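4. Looking after your tiled worktop and splashback

This section covers the first week after fitting and the routine care of Hokix wall tiles and worktop tiles. It applies to straight runs and to corner (L-shaped) runs. For cutting and fixing, go back to section 3.

4.1 Before first use

1. Leave the grout alone for 7 days after the last joint is filled. Do not wash it, seal it or stand anything heavy on the worktop during this time.

2. Keep the room ventilated. A window on the latch is enough. Do not point a fan heater at the joints, as fast drying can leave hairline cracks.

3. When the 7 days are up, wipe off any remaining grout haze with a damp sponge. Rinse the sponge often and change the water when it turns cloudy.

4. Dry the surface with a clean cotton cloth and check every joint by running a fingertip along it. Fill any pinholes with the grout left over from fitting and wait another full day before going on.

Note: Keep at least one spare tile of each colour, with its box label. Shades vary a little from batch to batch and we cannot always match an old one.

4.2 Sealing the joints

You will need Plolturero joint sealer, a narrow brush and two dry cloths. A 100 ml bottle does most domestic kitchens once.

1. Shake the bottle and pour a little into a saucer.

2. Brush the sealer along the joints, starting with the wall and working down to the worktop. On a corner run, begin in the inside corner and work outwards along each side in turn.

3. Wipe any sealer off the tile faces within 13 minutes. After that it starts to go tacky and will leave a dull patch, which shows up most on dark tiles.

4. Wait 60 minutes, then brush on a second coat in the same way.

5. Leave overnight. To test, put a few drops of water on a joint in the morning. The drops should sit on top. If they soak in, apply one more coat.

Caution: Wear gloves and keep the sealer away from food and bare flames. Clear the worktop completely before you open the bottle.

A light worktop with small dark inserts, set against veined tan-brown wall tiles, is one of the combinations we are asked about most. It is sealed in the same way as a plain one, but take more care with step 3 around the inserts.
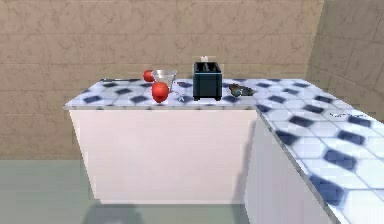

4.3 Everyday cleaning

1. Wipe up spills as they happen, above all vinegar, wine, lemon juice and turmeric.

2. Use warm water with a drop of washing-up liquid. Rinse with plain water and dry.

3. For grease behind the hob, lay a warm soapy cloth over the tiles for a few minutes before wiping.

Do not use wire wool, scouring powder or bleach - all of them wear away the sealer. Use a chopping board for cutting and a trivet for hot pans.

Reseal the joints once a year. February is a good month for it if your kitchen is quiet then.

Replacement tiles and sealer can be ordered from the Skandutthorpe counter. Have your box label to hand when you get in touch.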